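Dikell runs building-brick workshops, sorts and resells secondhand bricks, and lends out sets by the month. We work from one unit on the ground floor of the old Koltstead cannery, with a counter at the front for drop-offs and collections and the sorting room behind it.

## How we started

Nokuthula Du Plessis started Dikell after clearing out a school storage closet. The school had 14 tubs of toy bricks in it, mixed together, most of them unusable for class because no one could find two matching pieces in under ten minutes. She took the tubs home, sorted them over a winter, and brought them back as labeled kits. The school asked if she could do the same for the after-school room. Then the library in the next town called.

For the first two years it was a spare bedroom and a station wagon. The move to Koltstead came when the bedroom floor was covered and the wagon needed a new clutch in the same month. The unit had good light, a sink, and a loading door wide enough for a pallet, and we've been in it ever since.

The name comes from a misread label on one of the original tubs. It stuck.

## What we do

**Sorting.** Schools, libraries, daycare centers and families send us mixed bricks. We clean them, sort them and return them in trays or bags with a contents card. We can sort by color, by shape or by set, and we'll tell you before we start which of the three makes sense for what you have. Sorting by set takes the longest and costs the most, and for a classroom it is seldom worth it.

**Lending.** We keep 111 kits on the lending shelves. Each goes out for a month and can be renewed once if there isn't a waiting list. Most are themed (bridges, small towns, gears, letters and numbers), and a few are just a good mix of plain bricks and plates, which are the ones that get renewed.

**Workshops.** We run building sessions at our unit and in schools within an hour's drive. Groups are kept small enough that everyone has elbow room and their own plate to build on.

**Resale.** Bricks we buy or are given are sold by weight or by the bag. Anything cracked, chewed or badly faded is taken out first.

## The work table

Most of what we do ends up on a long table. The top is brown and matte, which cuts down on glare and makes the pale pieces easy to pick out. We tried a white top at first and kept losing white plates on it.

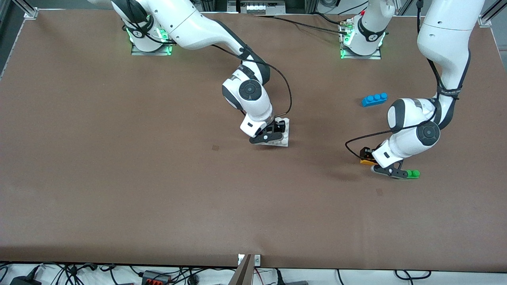 We sort plates before bricks. A studded plate is the base of nearly everything a child will build, and if a kit is short of them the rest of the pieces don't get much use. Every plate is checked for three things: whether it lies flat, whether the studs are clean, and whether the corners are whole. A plate with a slight warp still goes into resale at a lower price. One with a missing corner doesn't.

Bricks come next, starting with the big ones. We do them in shallow batches, spread out enough that each piece can be seen on its own. A deep pile looks like progress and slows everything down — you end up turning the same forty pieces over and over to get at the one underneath.

Small pieces are last. Wheels, hinges, windows and anything with a moving part go into divided trays and are tested by hand before they're packed.

## Cleaning

All incoming bricks are washed before they are sorted. We use lukewarm water and a mild, unscented soap, and we rinse twice. Pieces are dried on mesh racks overnight with a fan on low. We don't use a dishwasher or a dryer, and we ask customers not to use them either before sending pieces in. Heat is the most common cause of the warped plates we see.

Pieces with stickers or printing are wiped down separately. If a sticker is already lifting, we leave it alone and note it on the contents card.

## Our kits

The starter kit is called Lelau. It is meant for children who are new to building and for adults who haven't done it since they were children. It has large bricks, a few studded plates, and a set of picture cards that begin with placing one brick on a plate and work up to a small house with a door. There are no written instructions in it, so it can be used in any language.

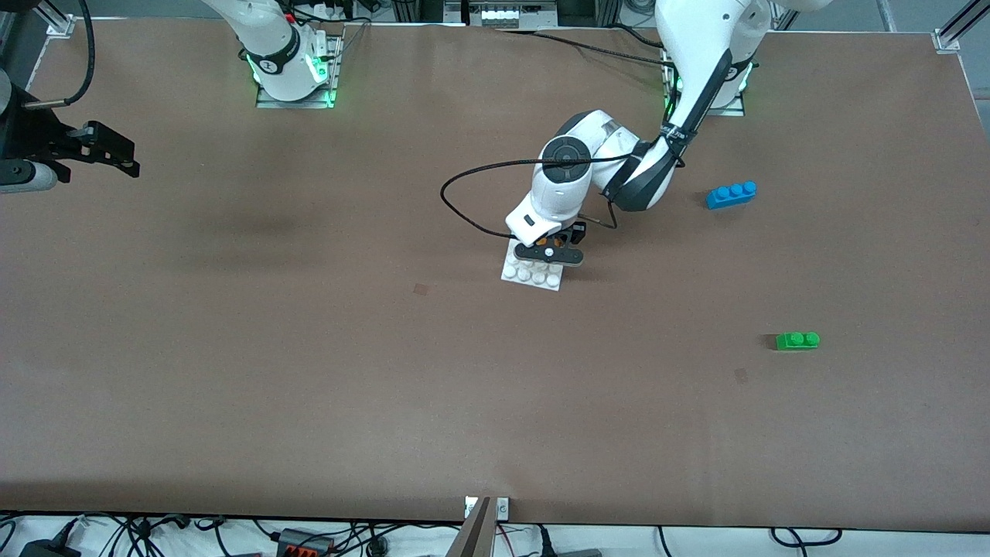 The early cards use only a few pieces at a time. We wrote them that way after watching first sessions where a full tub was tipped out and half the group spent their time digging. With a plate and a couple of bricks, people start building right away. The color on the card doesn't have to match the color in your hand, and we say so at the start of every workshop. Some children will want it to match anyway, and that's fine.

Crăciun is our winter kit. It goes out in November and comes back in January, and it has enough green and white for a row of trees and a village under snow. We make a limited number each year and they are usually reserved by the end of September.

## By the numbers

Last year we lent kits 1,318 times and sorted 3,082 pounds of bricks. The largest single drop-off was a retired teacher's collection that came in feed sacks. The smallest was one sandwich bag, which we sorted at no charge while the owner waited.

## Sending us bricks

You can drop off at the counter between 9:30 a.m. and 4 p.m. Please bring bricks in something with a lid. Take out batteries, coins, crayons and food. We do find all of those, and crayon is the one that costs extra.

We weigh everything on arrival and give you a receipt with the weight and a return date. The usual turnaround is three weeks, longer in August, when schools send everything at once. If you need a kit back for a particular event, tell us at drop-off and we'll write it on the ticket.

We accept all major makes of interlocking brick, including mixed ones. We keep large toddler bricks and standard bricks apart because they don't hold together well enough for a kit.

## Visiting

School groups are welcome by arrangement in term time. The entrance is on the canal side of the building, through the blue door, and there is step-free access from the loading area. Ring the bell if the counter is unattended.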